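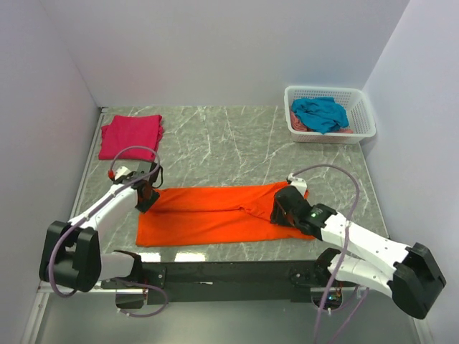 Plovisik Household Tasks Project
Progress report to Zondgate, second period
Prepared by Bimla Kushwaha, with notes from Rhys Baxter on the hardware
Stadham workshop

What this period was for

The grant asks whether a pair of ordinary robot arms can take over chores that people in small laundries and at home still do by hand. In the first period we worked with towels and square cloths. In this one we moved on to clothes, and mainly to tops. The plan we agreed in December listed three things: fold a single top from a flat start, put it on a stack, and take the next one out of a basket without help.

The first of these now works often enough to measure. The second works if the stack is low. The third does not work yet, and the section on the basket explains where it stands.

Folding from flat

We ran 300 folding attempts in the period. Each one began with a top laid flat by a person and ended when the arms let go and backed off, or when the operator stopped the run. Rhys and I scored the results separately and then went over the ones we disagreed on. A fold passed if the laundry supervisor at Ait Ali would have put it on a shelf without touching it again. She came to the workshop early in the period and went through a pile of good and bad folds with us, and we have kept to what she told us. She cares about the front edge being straight. She does not care much about a small crease at the back.

Most of the passes came from plain tops in a medium weight. Thin tops did worse. The cloth slides on the tabletop when one arm pulls, so the far side moves and the fold lands crooked. We tried holding the far side down with the second gripper while the first one lifts, and this helped a good deal. It also means both arms are busy for the whole fold, and neither can be getting the next piece ready. For a laundry that is a real cost. For a home user it probably does not matter.

Sleeves are still the weak point. If a sleeve is tucked under the body at the start, the system tends to treat the whole thing as a rectangle and fold it with the sleeve inside. The outside looks fine and the supervisor would have passed several of these on sight. We scored them as failures, since anyone shaking the top out would find a hard wrinkle across the sleeve. If Zondgate would like them scored the other way, we can supply both figures.

Gripping

The largest single cause of stopped runs is still the grip. To pick up an edge, the fingers have to close on enough cloth to hold it but must not take the layer below as well. On a single hem this is now fairly dependable. On a folded edge it is not. The fingers will sometimes take one layer where they should take two, and the fold then opens up as the arm lifts.
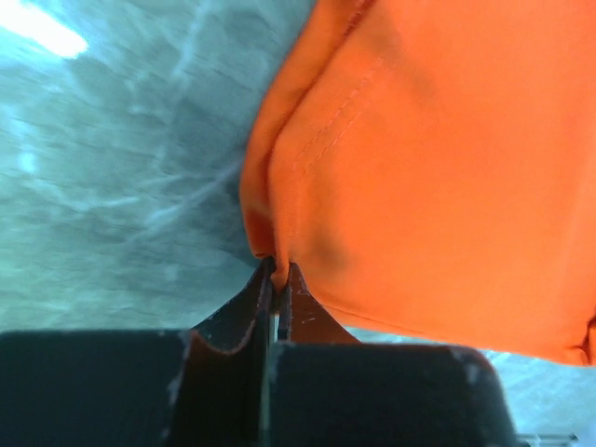 We have changed how the arm goes in. It used to come straight down and close. It now comes in low from the side, touches the table, slides forward a short way and then closes. Bunching the cloth slightly before the grip gives the fingers something to hold. The drawback is a small pinch mark at the corner, which shows on some fabrics after release and not on others. Ait Ali told us that customers would not mind this on T-shirts and would mind it on shirts with a collar. Collared shirts are outside this grant, but we mention it for anyone thinking about what comes next.

Stitching has turned out to be useful to the software. A sewn hem gives it a line to follow in the close view, and it finds corners sooner on tops with clear stitching than on tops with a raw or rolled edge. Shiny spots on the tabletop work against us. A bright reflection close to the cloth edge can be read as part of the edge. Rhys has asked for a matte cover to try. We would also like to keep a run of results on the present surface, as kitchen counters and laundry tables are often glossy and we do not want a system that only works on one kind of table.

Stacking

A folded top can be slid or carried to the back of the table and set down. Sliding is more dependable and keeps the fold tidy. Carrying is needed as soon as there is something to stack on. Up to 8 tops, the stack stays straight enough to use. Past that it begins to lean, and the arms have no good way of noticing. A person squares up a stack without thinking, with a pat on each side. We have started work on the same motion for the two grippers. It is early, and so far the pat knocks the stack over as often as it straightens it.

The basket

Taking a top out of a basket and spreading it flat is the step that would make the rest worth having. If a person has to lay out each piece, they might as well fold it. The arms can reach in and come out with cloth on most tries. What they come out with is the trouble. Often it is two pieces tangled together, or one piece held by the middle so that it hangs in a lump. Shaking helps with the first. For the second, the arms pass the piece back and forth, looking for a corner, and this can go on for a long time.

We set a limit of 2 minutes for each piece and stopped the run when it was reached. A good number of runs hit the limit. A few finished well inside it, and those are worth studying, since they mostly began with a lucky grip near a shoulder seam. We have asked for no extra money on this. We do ask that the third item be moved to the next period, with the measure changed from "without help" to "with one correction by the operator." That is a lower bar, and we would sooner report honestly against it than claim the higher one on a handful of runs.

Speed

A person at Ait Ali folds a T-shirt in a few seconds while talking to the person next to her. Our best complete fold from flat, counting only the ones that passed, took 28 seconds. Typical ones took longer. Some of this is caution: the arms pause before each grip so the software can check the view, and we have not tried to shorten the pause. Some of it is the motion itself. We do not expect to get near hand speed under this grant and did not promise to.

The better argument for the machine is that it could work when the room is empty. For that to be true it has to recover from its own mistakes, and at present an operator steps in when a fold goes badly wrong. We will log every one of these interventions in the next period, with the reason, and include the log with the report.

Equipment

Both arms have held up. The finger tips wear where they rub on the tabletop, more so with the new sliding approach, and Rhys expects to replace them sooner than we budgeted. The tips are cheap and the cost will come out of the existing parts line. Cable routing needed attention twice. On one occasion a cable caught during a wide reach and pulled the arm off its path; no damage was done, and the reach has since been limited in software. We lost some working days to a faulty power supply, which the vendor replaced.

Can it do the chore yet?

Zondgate asked us to answer this directly in every report. For folding one plain top that somebody has already laid flat, yes, slowly, with a person nearby. For doing a basket of washing, no. The gap between the two is mostly in picking up and spreading, and very little of it is in the folding. A laundry that bought this system today would need to keep the same number of staff and would have a table in the way.

Two results are more hopeful than that sounds. The folding carried over to tops in colors and sizes it had not been trained on, with only a small drop. And new staff in the workshop can now teach a variation by guiding the arms through it in an afternoon, where in the first period it took most of a week and needed Rhys in the room.

Next period

Work will go first to the basket, then to recovery after a bad grip, then to the stack. Folding from flat will be run at a lower rate, mainly to make sure that changes elsewhere have not broken it. We plan one visit to Ait Ali to try the system on their own table and under their lights, during the evening when the line is stopped. They have agreed to this in principle and want to see our safety notes first. Rhys is writing those now.

Spending is in line with the budget apart from the finger tips. The accounts sheet is attached separately. Please send questions on the results to Bimla Kushwaha and questions on the equipment to Rhys Baxter, both at the Stadham workshop.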